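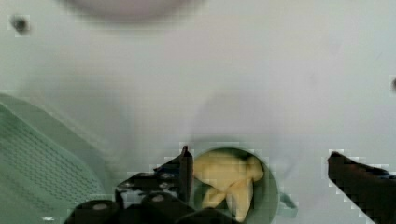 Teaching a machine to tidy a kitchen begins, at least in the long upstairs workroom that Urkico keeps in Irnness, with a great deal of patient moving about of small things by people who could have done the job themselves in a couple of seconds. I went up on a Wednesday expecting to watch a robot being clever, and spent most of the morning watching Si-eun Sun be clever on its behalf, steering the arm by hand from a stool and keeping half an eye on the view from its wrist. That view takes some getting used to. Everything is enormous and rather blurry, with a black finger on either side, and a green cup with something yellow bundled up inside it looms between them like a harbour seen from a very small boat. After an hour or so (and a strong coffee) I found I could more or less read it.

What she is making are called episodes. Each one is a single go at a single task, recorded from beginning to end, with the pictures from the cameras stored alongside every movement of the arm. Put this in the cup, take that off the plate, lift the spatula away from the pot. The learning system, which they call Grolis, is later given the whole pile and left to work out what a person would do next in each case. It has never been told what a cup is. It has only been shown, again and again, what hands tend to do near one.

The target for the kitchen set is 600 episodes, and by my visit in May they had 300 that everybody was happy with. A further 78 had been put to one side for a second look, which Si-eun told me with the sort of sigh I associate with marking homework. Some of those had a pause in the middle where she'd stopped to think, and a system that learns by copying will quite cheerfully learn to stop and think as well, without having anything in particular to think about!

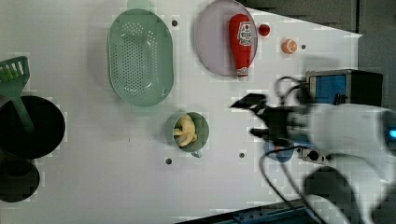
*The kitchen table at Irnness, with the arm coming in from the right and the mug, colander and ketchup within reach.*

Between episodes the table gets rearranged, and I hadn't realised how much of the craft lies in this. If the mug always stood in the same place, Grolis might simply learn to go to that place, mug or no mug. So things are turned round, swapped over, laid on their sides and put half on top of one another, the way they would be in any kitchen where people have recently eaten. Torbjørn Sjögren, who looks after this side of things, used to lay the table however he fancied. Then he went back through his own layouts and discovered that he is an extremely tidy man with a strong liking for the left-hand side. Now a little program named Pavliuk suggests where each thing should go, and he follows it, grumbling a bit when it asks for something ugly.

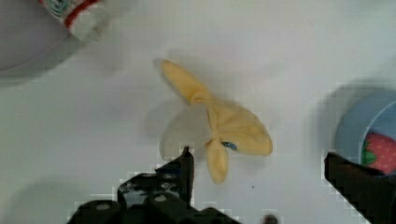
Soft things are his favourites, and also the ones that cause the most bother. A hard plate is the same plate however you come at it, but a plush toy gives when you squeeze it and folds itself into a new shape on the way up, so that one good grasp tells you only so much about the next. Si-eun has recorded 149 episodes with soft objects alone, and she would like more. She approaches them slowly, opens the fingers wider than seems necessary, and closes them with a kind of politeness that I tried to copy when she let me have a turn. I managed to push a toy a fair way across the table and then drop it beside the bowl I was aiming for.

"Keep that one," Torbjørn called over. They do keep a few of the clumsy ones, it seems, provided the person goes on and puts the mistake right, so I went back for the toy, lowered the arm a good deal more carefully, and got it in on the second attempt. Si-eun typed a short note next to the recording and began setting the table again.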